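Trinis Opens Orders for Yimyam, a Two-Gripper Kit for Teaching Robots Household Work

RILTSTEAD, April 8, 2026 — Trinis today opened orders for Yimyam, a hand-held gripper kit that lets people record everyday tasks for robot training without a robot in the room. Each kit comes with 2 grippers, one for each hand, and is meant for labs and small companies working on the chores that fill an ordinary day: folding, hanging, sorting, wiping, putting away.

Cloth was the reason we started. A mug keeps its shape when you pick it up. A sweater doesn't, and neither does a blanket, and most of what people do with them takes both hands at once. We wanted recordings of that kind of work done at a normal pace by people standing in normal rooms, and we couldn't get them with the arms we had bolted to a bench in Riltstead. So we made something you can pick up and carry to the laundry.

Each Yimyam gripper has a handle, a pair of slotted yellow fingers and a wide-angle camera that looks out past the fingertips. The person squeezes, the fingers close, and the camera records what the hand is doing from the hand's own point of view. New users usually need a few minutes to stop reaching with their thumbs. After that the work goes along nicely, and we've had people ask to finish the basket!

The trial version went out in November. Over the winter our test group logged 3,000 takes in 204 homes, most of them with clothes and bedding, and their notes changed the product quite a bit. The handle is slimmer than it was. The finger pads now hold thin fabric without bunching it, and they swap out with a Phillips screwdriver. We also moved the record button after hearing from left-handed testers, who were right about it.

Recordings go into Wedley, our desktop program, which lines up the left and right grippers on one timeline so that both views can be checked side by side. Wedley trims dead time at the start and end of a take, and it flags stretches where the fingers are out of view. Files export in open formats. Wedley is included with every kit and there is no limit on the number of machines it can be installed on.

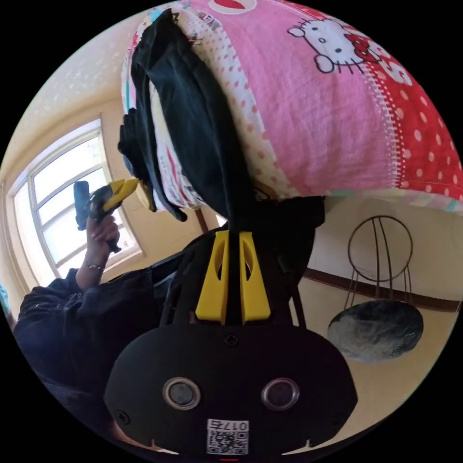 Handling a dark navy garment and a Hello Kitty print blanket with a pair of hand-held grippers.

Yimyam still has limits. Very heavy items, such as a soaked bath mat, are hard on the wrist, and rooms with little light give poorer results. A larger finger set for towels and comforters is being tested now — we'll share more when it holds up to daily use.

Orders can be placed through the Trinis website, and kits ship from Riltstead with two spare sets of finger pads. Schools and university labs may ask for a loan kit through the same page.

About Trinis
Trinis designs and builds hand-held recording tools for robot learning. The company is based in Riltstead, where it also develops the Wedley software.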